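Towel folding, practice notes for new club members

Read before your first bench slot. Short version, I'll fill in the rest when theres time.

What you need: one towel, the black table cover, your login for Tresow (that's the episode logger). Book the bench on the sheet first.

Step 1. Lay the cloth down any old way. Messy is good, the policy has to see messy starts. White towel on black is the easy setup, do that one first.

Step 2. Bring the gripper in low and slow, fingers apart. Check the finger linkages before you start – if a bolt looks backed out, stop and get the hex key.

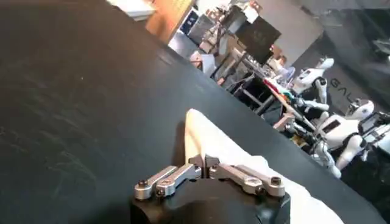 Page last changed: 2023-12-05 by Catriona Menzies

Step 3. Pinch a corner, not the middle. Grab the middle and you get a tent, then you're starting over. Lift, carry across, let go. Dont drag.

Step 4. Second fold, same thing the other way. Both arms if you can manage it. One arm if you can't, fine for week one.

Step 5. Open the fingers fully and back straight up. Most bad episodes go wrong right at the end, finger snags an edge and pulls the fold apart. Hold still a second before you hit save.

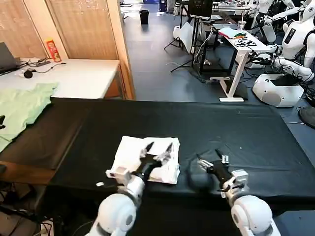 How many episodes do I need before I can train?

Get 40 clean ones saved in Tresow, then ask for a training slot. The club set is at 436 right now and we want 933 before the Erdem meet, so keep going after that.

Naming: your initials, towel, number. No spaces. Bad runs go in the reject folder, don't delete them.

Slots are 10 minutes over the hour so the next person can set up. Log out of Tresow when your done.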